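4.2 Where shared cups end up

The most enjoyable part of the fieldwork, for all of us, was following the crockery. Our 32 households in Muldale had been asked to keep a kitchen diary for the whole of December, and we expected pages about cooking and shopping. What we got (and we were delighted) was page after page about cups: who had left them where, which ones guests were allowed to use, and how long a used cup could sit out before somebody felt they had to say something.

Across the diaries we coded 621 entries that mention a cup, mug or glass. Korkor Akolgo and Oratile Shabalala coded the full set separately and then met to settle the differences, which made for some lively afternoons. The word "tray" soon earned a code of its own. In shared houses the tray works as a kind of halfway place, where a cup is neither put away nor abandoned, and the diarists wrote about it with real feeling. "If it's on the tray it's everyone's job," wrote one woman in the Antwi Road house, "and if it's on the side it's yours."

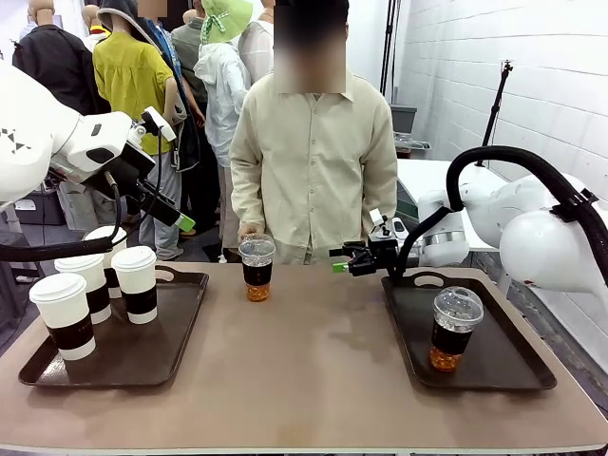
Figure 3. Cups set out on a tray.

This rule about the tray appeared, in one wording or another, in nine of the shared houses and in none of the single-family homes. We find that a lovely result! Families tended to sort cups by owner, and a child's cup stayed a child's cup wherever it was left. Housemates sorted by place. A favourite mug put down on the tray lost its owner for the evening, and several diarists described going back to rescue one before anybody else could fill it.

Amegashie's earlier study of office kitchens describes something close to this, though there the halfway place was the draining board and the quarrels were a good deal sharper. Her office workers seldom spoke to one another about washing up and left notes instead. Our housemates talked, teased and bargained, and 10 of the diaries record a swap of some kind, most often cups for bins.

Guests complicate the picture in ways we had hoped for but hadn't dared to predict. We turn to them in section 4.3, starting with the long and very funny diary kept by the Zollov Street house.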